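The Drive

The shop closed at six, but Meenakshi Saxena kept the back light on until nine most nights, and people who knew this came to the back door. The man who knocked in July was not one of those people. He had tried the front first. She had heard him rattle it.

He carried the computer against his chest with both arms. It was a desktop from a company called Pluvex that had gone under years before, and the power cord was wrapped around it twice.

"It was my father's," he said. "It won't turn on."

She cleared a space on the bench and he put it down. He did not let go of it right away.

"What's the name?"

"Singhal. His or mine?"

"Either one."

"Same name," he said.

She wrote it on a ticket, number 472, and tore off the stub for him. She told him it would be 94 dollars to look at it and more if it needed parts. He said that was fine. She asked what he wanted off it.

"I don't know," he said. "He wrote things. He sat at it every night after dinner. My mother thinks it was letters."

"Letters to who?"

"That's what she'd like to know."

He left by the back door and she heard him stop in the alley a while before he walked off.

She didn't start on it that night. There was a laptop ahead of it with tea in the keyboard, and a cash register from the bakery on Nurnska Street that the owner wanted by morning. She finished the register at eight-thirty and drove it over herself, and the baker gave her a bag of rolls. When she got back the Pluvex was sitting where she had left it with the ticket taped to the top. She ate a roll and went home.

The next evening she took the side panel off.

She had opened a great many of these. Most of them had been worked on by a nephew or a neighbor, and you could tell by the missing screws. She always looked at the wiring before she touched anything, and it took her a minute to see what was different about this one. The wires had been bundled and tied. She pulled the lamp down closer.
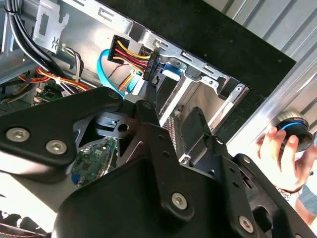
Inside the case: the wires, tied back, and the power plug on the drive.

She thought about the man at his desk after dinner. You could buy a bag of those ties at the hardware store for a dollar or two, and most people never used one in their lives. She followed the yellow, red and black wires across to the drive with the tip of her pencil. The plug was all the way in. She had half hoped it wouldn't be. A loose plug was the kind of thing she could fix while the customer stood there, and then they would both feel good about it.

She tested the power supply on the bench and it was dead. She had a Juton unit on the shelf, a used one, and she hooked it up with the case still open and pushed the button. The fan turned. The drive made the sound a drive should make. After a while there was a picture on the monitor, a blue desktop with one folder in the middle of it. The folder was called House.

She had a rule about this. She would check that the files opened, because people asked, and she would open one file and no more.

She opened the folder. It held 421 files, and every one of them was named with a date. She picked one from the middle, June 2, 2011, and it came up on the screen in large type, the size her own father had used toward the end.

It said:

Rain until noon. Gutter on the north side is holding. Fixed the kitchen drawer, it was only the runner. R. made the lentils with too much salt and I ate two bowls. The boy called. He talked for eleven minutes. He sounds tired but he says the job is fine. I did not ask about money. Tomatoes need stakes.

That was all there was. She read it again and then she closed it.

She could have closed up the case then, but the old supply had to come out and the new one had to go in properly, and that meant cutting some of the ties. She didn't like doing it. She snipped them one at a time and laid them in the lid of a jar. When the Juton was in and its screws were tight, she got her own bag of ties out of the drawer -- she had to look for it -- and put the wires back as near as she could to the way he'd had them. It took longer than the repair.

She copied the folder to a disc as well, and wrote House on it with a marker.

The son came for it on his lunch hour. He had his stub ready. She told him about the power supply and showed him the old one, and he nodded the way people do when they are waiting for the other part.

"Did it have anything on it?"

"There's a folder. I opened one file to see if it was good."

"Was it a letter?"

"No," she said. "It's more like a record. The weather, and what he fixed. What he ate."

He looked at the disc. She could see he had gotten ready for something else and didn't know where to put it.

"You're in it," she said. "You called and he wrote it down."

"What did I say?"

"It doesn't give much of that. It says how long you talked."

He paid her in cash and she counted out his change. Then he picked up the computer with both arms, the same as before, and she came around the bench to get the door.

"She puts too much salt in things," he said. "Did he say that?"

"You'd better read it yourself," said Meenakshi, and held the door until he was through it.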